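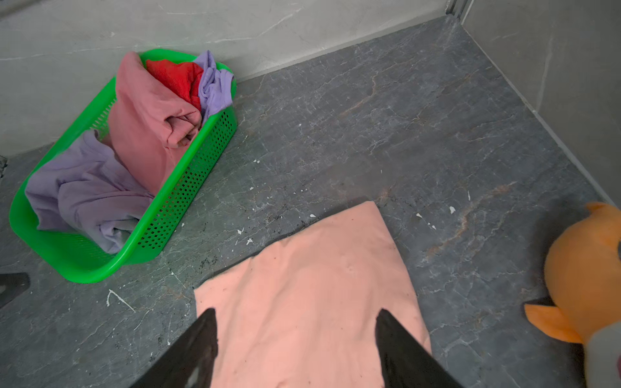 Laundry basket, one towel on the floor. Thread on drying clothes indoors and where the water goes.

1/ A wash load that has been spun at 1000 rpm still holds a lot of water. I weighed mine before and after drying: 2305 g of water in a mixed load of cottons. All of it ends up in the air of the flat unless you give it somewhere else to go.

2/ Air can only carry so much. At 20 degrees a cubic metre holds at most 17 g of water vapour. My back room is 30 cubic metres, so 510 g if it started bone dry. It never starts bone dry. Mine usually sits at 55 per cent before the washing goes up.

3/ So there is room for 230 g before the air is full, and the load holds ten times that. The rest has to leave through the window, go through gaps, soak into plaster and furnishings, or turn to water on the coldest surface. In my case the coldest surface is the outside corner behind the door.

4/ Wall temperature matters more than the humidity reading in the middle of the room. Air at 20 degrees and 65 per cent has a dew point of 13. If the corner is at 12, it gets wet. Mould will start before that, once the surface stays above 80 per cent for days at a time.

5/ Equipment: kitchen scales, two cheap hygrometers, an infrared thermometer lent by Meron Gashaw. I checked the hygrometers with the salt test (damp table salt in a sealed box, should read 75). One read 71, the other 76. Corrected for both.

6/ Run A. Window shut, door shut, heating at 20. Humidity went from 55 to 83 per cent in under three hours and stayed there. Jeans still damp at the waistband next morning. Corner wet to the touch.

7/ Run B. Window open a hand's width all night, heating off. Peak 68 per cent, but the room dropped to 14 degrees and the towels took a day and a half. Cold air dries slowly even when it is moving.

8/ Run C. Window shut, door shut, desk fan on low aimed along the rack, window wide open for ten minutes every two hours until bedtime. Peak 70. Dry by morning apart from one hem. The walls stay warm because you swap the air and keep the heat in the brickwork.

9/ Run D. Small compressor dehumidifier, 286 W at the plug, window and door shut. Peak 61. Everything dry in seven hours, so 2 kWh for the load. The tank does not collect the full amount; some still goes elsewhere. I have not accounted for the missing part and won't guess.

10/ Several people asked about a heated rack. Rosalie Marti in Piltstead ran hers for a week with a sheet over it. Clothes dried well. Humidity was no better than my run A, as you'd expect. A heater moves water into the air faster. It does not remove any.

11/ Spacing. One item per rail, a gap of two fingers between rails, thick things on the outside. Shirts on hangers. Doubling a towel over a rail roughly doubles its drying time, in my notes anyway.

12/ Extra spin. A second spin took out another 190 g. It costs very little electricity and I now do it every time for cottons. Not for wool.

13/ Yabsira Hadgu points out that tumble dryers avoid all this. True if vented outside. A condenser model with a poor door seal leaks some vapour back into the room. Put a hygrometer next to it and see.

14/ All runs were in April, outside temperature between 6 and 9 degrees. In summer, open the window and forget the rest of this thread.

15/ Spreadsheet is with Xiuying Xiong, who is checking my dew point column. Corrections will go under this post.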